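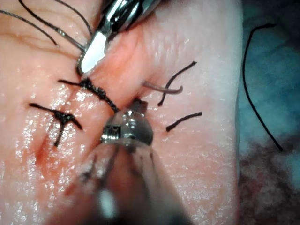

Plernley's shared workshop has turned out its fair share of birdhouses, bike trailers and one very handsome canoe, but the project that has kept the back bench busy since last fall is a pair of small robot arms that Siamak Ranjbar is teaching, with a great deal of patience, to sew stitches. And not stitches in a quilt, either! The arms work on practice tissue, the soft and slippery kind, and they use the same sort of black thread you might remember from a bad afternoon on a skateboard. By the time the two knots to the left of the tools were lying across the cut, the upper jaw had a gathered bundle of thread in its grip, and the rounded head of the lower tool was pressed right up against the line where the edges meet. Ranjbar calls that lower tool "the thumb," and he is as fond of it as some people are of their dogs.

Ranjbar, who spent most of his working life repairing sewing machines and later the big embroidery machines that put names on team jackets, came to the idea sideways. His niece was in her first year of veterinary school and was tying practice knots at his kitchen table one evening, and he got to wondering (out loud, as he tends to) how a machine would go about it. A sewing machine, he will happily explain to anybody who stands still near the coffee pot, has it easy. The cloth lies flat, there is a bobbin underneath, and the needle goes up and down in one place all day long. A surgeon has no bobbin and no underneath. Everything has to be done from the top, and the thing being sewn would much rather slide away.

So he started drawing, first on the backs of repair tickets and then on proper paper, and he took the drawings to Plernley, where he has been a member for longer than the workshop has had a working heater. The first version of the arms was made mostly of parts from two retired embroidery machines, and by his own telling it was strong enough to pull a stitch right through the tissue and fling the needle at the wall. The second version was gentler but shook. The present one, which goes by the name Fumia after a great-aunt on his mother's side who did beautiful mending, is the third, and it is the first he has been willing to let visitors see.

Annunziata Negri came into the story over the winter. She had joined the workshop to learn welding and did in fact learn some welding, but she had written control programs for packing machines for years and she could not walk past the back bench without offering an opinion about the shaking. The two of them have worked on Fumia together ever since, most evenings from about when the table saw goes quiet until the lights are turned down. Negri rewrote the motion program from top to bottom, and she also talked Ranjbar into putting a small camera out at the business end of the machine, where it can look right down at the tips of the tools. He had wanted it up on a post. They argued about that one for most of a month, and she is still pleased to have won it.

"From the post you got a lovely view of the arms and no idea at all what the thread was up to," Negri said. "Thread is the whole job. The needle you can plan for. The thread has its own plans."

Anyone who has tried to thread a needle without their glasses will have some sympathy. Fumia makes its stitches one at a time, passing the needle, drawing the thread through, and then tying off with a knot before moving along to the next. Passing the needle went well fairly early on, to everyone's surprise. Tying was another matter. A loop has to be made around one tool, the loose end has to be found and picked up with the other, and then the two have to part company at just the right pull, snug enough to bring the edges together and no tighter. The long tails are the worst of it, Ranjbar says, and for weeks he would come in, make himself a cup of tea, and watch the machine grab cheerfully at a bit of thread that had already drifted someplace else.

What helped in the end was slowing down. The program now waits after every pull and has another look before it makes its next move, which makes Fumia a restful thing to watch, if you have the evening free. One stitch, start to finish, takes 61 seconds when all goes well. Ranjbar's niece can do it in far less and mentions this whenever she visits. He has told her that he is not in any kind of race, and that she should please bring back the tweezers she borrowed.

The two of them keep a notebook on the bench, a big green one with a pencil on a string, and every stitch the machine tries goes in it. They are aiming for 400 entries before they change anything else about the tools, and they passed the 100 mark in June with a box of lemon cookies and a short speech from Ranjbar that was, according to people who were there, not all that short. The entries are worth a look if you are ever in the building. Some are a single word. Others run on for half a page about the angle of the needle or a squeak in one of the joints, and Negri's handwriting gets noticeably larger when she disagrees with whatever is written above it.

Neither of them has any notion of Fumia being used on a person, or on anybody's cat, and they are quick to say so when the question comes up, as it does about once a visit. What they would like is for it to be a teaching machine. Students learning to tie knots could watch the tools up close on a screen, as slowly as they please, and see how the thread lies at each step. Ranjbar also thinks that people who build things for a hobby might enjoy trying it for themselves, and he has started writing out the plans in plain language with a list of parts that can be bought or salvaged. Nine pages are finished so far. Negri has asked for fewer stories about embroidery machines in the second draft.

The money has come out of their own pockets for the most part, along with a small grant from the Osside Makers' Fund, which paid for the new motors and for a set of finer joints to replace the ones Ranjbar had filed down by hand. The workshop itself gave them the back bench, a shelf in the cold storage, and a promise that the sander will not be run while a stitch is in progress. That last one took some bargaining with the people building kitchen chairs on the other side of the room, and peace was reached over a shared calendar that hangs by the door.

There is still plenty to fix. The machine does not care for corners, and it has trouble when a stray thread falls across the spot where it wants to put the needle in. It also needs someone to trim the ends now and then, and Ranjbar does this himself with a pair of curved scissors that he will not lend out. The next job on the list is a small cutter that would ride along beside the thumb, and there is a cardboard model of it taped to the bench already, with a good many pencil notes and a coffee ring.

Visitors are welcome at the workshop on Haverford Street during open evenings, which start at seven. The back bench is through the second door, past the lathe. Ranjbar asks that people with long sleeves roll them up, and that they save their questions until the knot is tied.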